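Section 4: Previewing, Transposing and Printing a Score

Your Zarkometti account opens any arrangement you have bought, plus the first page of every other one. The steps are the same for piano, guitar and vocal parts.

1. Sign in and open My Scores.
2. Type the title or the composer in the search box and press Enter.
3. Click Preview next to the arrangement you want. The page opens in the Cekell viewer.
4. Check the key and the clef before you buy. Transposed copies count as the same purchase.

Note: Previews close after 30 minutes. Click Preview again to reopen one.

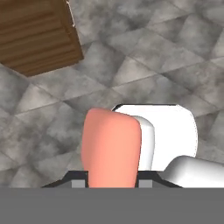
Wooden block on gray floor tiles.

To change the key:

5. Open the full score and click Transpose.
6. Pick a new key from the list. You can move the part up or down by half steps.
7. Click Apply, then wait for the page to redraw. Chord names above the staff change with the notes.

Caution: Fingering marks are not moved to suit the new key. Piano players should read through them and cross out any that no longer fit.

If you play with a group, transpose every part before you print the first one. Liam Sungden's band arrangements, listed under S, are saved as separate parts and have to be changed one at a time.
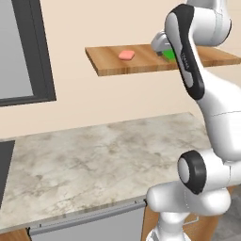

Printing

8. Click Print and choose Letter or A4.
9. Set scaling to 100 percent. "Fit to page" shrinks the staves.
10. Print 2 pages first and look at the margins, then print the rest.

Each purchase includes 4 printed copies. A jammed sheet can be printed again without using up a copy - choose Reprint Page from the same menu.
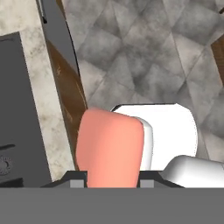 Marking your part is done in the viewer with the Highlight tool. Click it, choose a color and drag across the bars you want to find quickly. Yellow is the default and can disappear on a cheap printer. A salmon pink like the rounded piece between the gray finger pads is a good choice for repeats and leaves the notes easy to read. Highlights are saved with the score, and you can turn them off under View before printing.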